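Jirnlow Trip Notes - README

4 min read

Raw text of my travel blog, dumped out of the old host before it shuts down in January. Posts, comments, some of the packing lists. Putting it here so it exists somewhere. If you want to do something with it, go ahead, see license at the bottom.

## What's in it

- 340 posts, oldest from 2013
- 2462 comments, spam taken out (mostly)
- day trips, city weekends, one long train trip, a lot of shopping meetups
- no photos in the main download, those were huge and half the links were dead anyway

Two files. posts.csv and comments.csv. They join on post_id. That's it, that's the structure.

## Columns, posts.csv

- post_id: number from the old host. Has gaps. Deleted drafts.
- title: as typed, including the ones in all caps
- month: month and year of posting, NOT of the trip. I was often way behind.
- place: town or area, my own spelling
- mood: see below
- body: full text, line breaks flattened
- tags: separated by semicolons, sometimes commas, sorry

## Columns, comments.csv

- comment_id
- post_id
- is_me: 1 if it was me replying
- text: names and emails stripped

## About the mood column

Added this later, by rereading everything over a few evenings. Values are good, fine, meh, bad. It's how the trip sounds in the post, so a trip I remember liking can still be meh if I wrote it up tired. I was the only one labeling. Didn't do a second pass. Early posts probaly skew good because I was excited about everything back then, including a bus station.

Prernon weekends are almost all meh. I kept going back. Couldn't tell you why, the bakery maybe.

## How it was exported

Old host only gives you one giant file per year. Wrote a small script to split them, then cleaned up by hand where it choked. It choked on:

- posts with a table in them (train times, hostel prices)
- anything pasted from my phone, quotes come out as weird characters
- the Okafor series, which I wrote as one post and kept editing for a whole summer. Now split into parts, tagged okafor-split. Split points are mine and a bit random.

Script isn't included. It's ugly and has my login in it.

## Known problems

- Prices are whatever they were at the time, whatever currency I was in. Don't use them to plan anything.
- Same place spelled different ways. Ekside is also "Eckside" and "the Ekside" in early posts. Not fixed.
- A few posts are in the wrong month. The host's clock was off for a while.
- Opening hours in the posts are definitely out of date.
- Emoji are gone. Some sentences make less sense without them.
- Guest posts removed, didn't have permission for all of them. Comments on those are removed too.

## Packing lists and haul posts

Tagged packing or haul. They're short and listy and will mess up any average post length you calculate, so filter them out first if that matters. Haul posts have a habit of drifting off into what I had for lunch. Phone stuff, sunglasses and plush toys come up over and over, that's just what I write about.

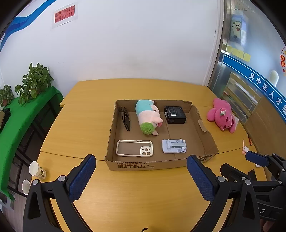 ## Things people have asked for

- Map coordinates. No. I'd have to add them by hand.
- Photos. Maybe, if I find the old drive. Don't wait for it.
- JSON version. Easy enough to convert yourself.
- The drafts. No!

## Using it

Open in any spreadsheet program, set encoding to UTF-8 or the accents go funny. The body column gets cut short in some older programs becuase the cells are too long, so check the long train trip posts first. If those end mid-sentence, use something else to open it.

Please don't repost whole entries as your own travel blog. Happened once already, with my typos left in.

## License

Free for personal and research use, mention Jirnlow Trip Notes somewhere. Commenters wrote their own comments, so be decent about quoting them. If you find one of yours in there and want it out, message me through the project page and I'll take it out in the next version.

## Changes

- v2: mood column added, Okafor series split, more spam removed
- v1: first dump

Related

- Ekside by bus, the long version
- Prernon on a Tuesday: everything closed
- Packing list for a weekend, carry-on only
- Why I stopped booking early trains

Contact | © Jirnlow Trip Notes | Back to top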